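Filed under: Bench Notes / Coatings and Adhesives

21 August 2023

Peel testing, Tremine primer under white topcoat, second series

Continuing from the April series. The question is still whether the Tremine primer needs the full overnight cure before topcoat, or whether the short cure at 60 °C gives the same adhesion on powder-blasted aluminum. April results were too scattered to say. I put most of the scatter down to tape handling and surface prep, so this series fixes both before changing anything else.

Substrate: 2 mm aluminum sheet, same batch from Parkport as before, cut to 149 x 100 mm. The odd length is what comes off the shear with the stop at its last hole. Coupons numbered 1 to 28 with a scribe on the back face, lower left corner. Do not use marker. Marker dissolved in the wipe step in April and we lost track of four coupons.

Prep, in order:

Degrease with the alkaline cleaner, five minutes, soft brush.
Rinse in tap water, then deionized.
Check for water break. Any coupon that beads goes back to the start.
Blast both faces, same nozzle distance, two passes at right angles.
Blow off with filtered air. Wipe once with IPA, one direction, fresh cloth per coupon.
Prime within the hour.

Coupons 6 and 19 failed water break the first time and passed the second. Noted here in case they come out as outliers. Coupon 11 was dropped face down after blasting and was re-blasted. I kept it in the set.

Primer mixed 4:1 by weight. Pot life on the sheet is given for a larger batch than ours and seems generous. Viscosity had visibly climbed by the time I got to the last few coupons, so the order of spraying matters. I sprayed in shuffled order, list taped inside the front cover of the book. In April the coupons were sprayed in number order, with all the short cure ones first and all the overnight ones last. That confounds cure with pot age and should have been caught.

Cure groups:

Group A, coupons 1-7: overnight at room temperature.
Group B, coupons 8-14: one hour at 60 °C.
Group C, coupons 15-21: two hours at 60 °C.
Group D, coupons 22-28: no wait beyond touch dry.

Group D is the control we expect to be bad. It was missing in April, which meant we had no idea what a poor result looked like on this tape.

Oven: the Odera, middle shelf only. The top shelf ran nine degrees hot when I checked it with the loose thermocouple. The display does not show this. I have put a strip of masking tape across the top shelf and written the offset on it. If someone needs the top shelf, correct the setpoint and write it down.

Topcoat is the gloss white, two coats, flash-off of ten minutes between. Flat cure, no heat, same for all groups. Dry film thickness was read at three points per coupon with the gauge zeroed on a bare blasted piece. Zeroing on smooth sheet reads high afterward, by enough to matter on a film this thin. 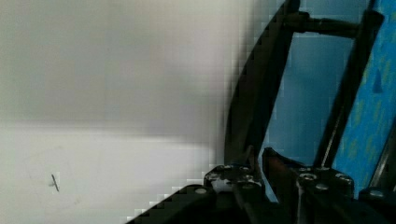
Thickness was more even than in April. The worst spread within a coupon was on 23, where the bottom edge ran thick. It was hanging slightly off vertical. The hooks on the left end of the rack are bent and should be replaced before the next series. Until then, load from the right.

Test 1, cross-cut and tape. Six parallel cuts each way, 1 mm spacing, new blade every four coupons. Brush, tape, rub down with the eraser, wait 90 seconds, pull back on itself in one smooth movement.

Results, scored 0 (no loss) to 5 (worst):

Group A: 0, 0, 0, 1, 0, 0, 0
Group B: 1, 0, 1, 1, 0, 2, 1
Group C: 0, 0, 0, 0, 1, 0, 0
Group D: 3, 4, 3, 3, 5, 4, 3

Coupon 6 is in group A and scored 0. Coupon 19 is in group C and scored 1, the only nonzero in its group. Could be the second cleaning. One coupon is not evidence either way. Coupon 11, the dropped one, scored 1 and looks like its neighbors.

The cross-cut test separates D from everything else and hints at B being weaker than A and C. It does not separate A from C. I did not expect it to. The scale is too coarse at the good end.

Test 2, 90 degree peel. Backing strip bonded to the topcoat with the toughened epoxy, 25 mm wide, left overnight under a weight. Pull rate 300 mm/min. Ignore the first 25 mm of travel, average the plateau after that.

Only A and C run so far, three coupons each, coupons 1 to 3 and 15 to 17. All six failed in the epoxy to topcoat bond, not at the primer. The numbers therefore give a lower bound on primer adhesion and say nothing about the difference between groups. I have not put them in the summary sheet and would ask that they not be copied there from the load frame file.

Options for getting the failure to the right interface:

Abrade the topcoat before bonding the strip. Simple, but cuts into the film, and thickness is one of the things held constant.

Embed a woven strip in the wet topcoat. Gives a clean peel if the weave wets out. Would mean a new set of coupons.

Use the Vuteck pull-off stubs in place of a peel. Same epoxy, so likely the same problem, although the stress state is different.

I prefer the woven strip. There is enough sheet left for one more set and the primer is in date. Before committing a full set, try two scrap pieces with the strip laid in the first topcoat and the second coat sprayed over it. Look for dry spots in the weave after peeling. If it is patchy, thin the first coat slightly and repeat.

Blade note: edge wear shows up sooner than I assumed. Fourth coupon on each blade had ragged corners on the cut squares under the loupe, and ragged corners lift more easily. With the shuffled order this should not bias a group, but it adds noise. Change every two coupons next time. Blades are cheap compared with an afternoon of prep.

Tape note: a new roll was opened for this series and the first two turns discarded. The April roll had been on the windowsill. I pulled both off a clean glass plate with the spring gauge, five pulls each. The old roll was lower every time and left residue twice. This alone could account for some of the good scores in April, so treat those as optimistic. Old roll is now in the packing drawer. Keep the new one in its bag in the cupboard.

Humidity in the spray area was logged at the start and end only. It moved eight points between the two readings. The primer sheet has an upper limit and we stayed under it, but I would like the logger running through the whole session. It needs a battery.

Still to do:

Scrap trial of woven strip, two pieces.
Remaining group A and C coupons held back, do not bond strips to them yet.
Water soak on two coupons each from A, B and C, then repeat cross-cut on the unused half. Tape the cut edges first or water gets in from the side.
Replace rack hooks, left end.
Correct the April summary with a line about the tape and the spray order.
Check oven middle shelf again with a full load. The reading above was taken with it empty.

For anyone who needs to coat parts before this is finished: use the overnight cure. The two hour oven cure looks equal on cross-cut, but I would not put it on anything that leaves the building until the peel results mean something. The one hour cure should be left alone for now.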